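**Tresard brings back its printed cotton, and this time there's enough of it**

September 2020

I've been putting off writing this because I wanted to be sure before I said anything, but the fabric is here, it's on the shelves, and I'm allowed to be excited about it! Tresard, my little cloth shop in Yaman, is launching Wilow, a line of light printed cottons sold by the yard and in ready-cut squares. It goes on sale this month, in the shop and by mail.

If you were with us in May you'll remember the trial run. We had 200 yards, I thought that would last the summer, and it was gone before I'd finished writing the price tags. A lot of you wrote in (some of you more than once, you know who you are) asking when there would be more. So for this first proper run we ordered 1,000 yards from Dutora, the same mill that wove the trial batch, and I've been sleeping next to the delivery schedule ever since.

What's Wilow for? Mostly the things people were already making with it: summer curtains, pillowcases, baby clothes, linings, the kind of gathered skirt you can sew in an evening. It's a plain weave, it takes a crease well, and it gets softer with washing. It is thin, though. If you're making a skirt you'll probably want to line it, and if you're hoping for upholstery, please don't, I tried it on a kitchen stool and it lasted a month.

There are 4 prints to start with, all small and scattered, nothing you'd have to match at the seams. I fought hard for that. I've wasted too much cloth in my life lining up big flowers across a zipper. The mill wanted one large print in the set and we went back and forth on it for weeks, and in the end they sent me a very nice sample that I'm keeping for my own bathroom window.

A few practical things:

- Wilow comes in full yards and half yards. No quarter yards for now, sorry, the cutting takes too long.
- Ready-cut squares are sold in packs, mixed or all one print.
- Wash it before you sew. It shrinks a little the first time and then it's done.
- The first 100 mail orders get a free skirt pattern, the easy one with the elastic waist.

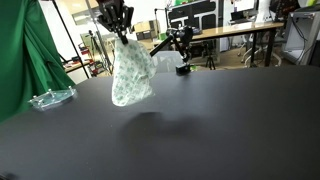 One customer from the May trial wrote to tell us that she had made two sets of curtains from hers and that the hems had come through a whole summer of washing without puckering, though she wished she'd bought an extra yard for tiebacks. Buy the extra yard, is what I took from that.

She also asked whether we'd do a wider cloth for bedding. We'd like to. Dutora has a wider loom but it's booked through the winter, so that's a next year question, and I don't want to promise a date I'd have to take back.

Shop hours haven't changed. We're still letting only a few people in at a time, so if there's a line out front, give it ten minutes or go get a coffee across the street. Samples are free by mail, up to three per household, just send us your address and say which colors you're after. For press samples or pictures of the full range, write to the shop and put "Wilow" at the top of your note so it gets to me and doesn't end up in the returns pile.

— The owner, Tresard, Yaman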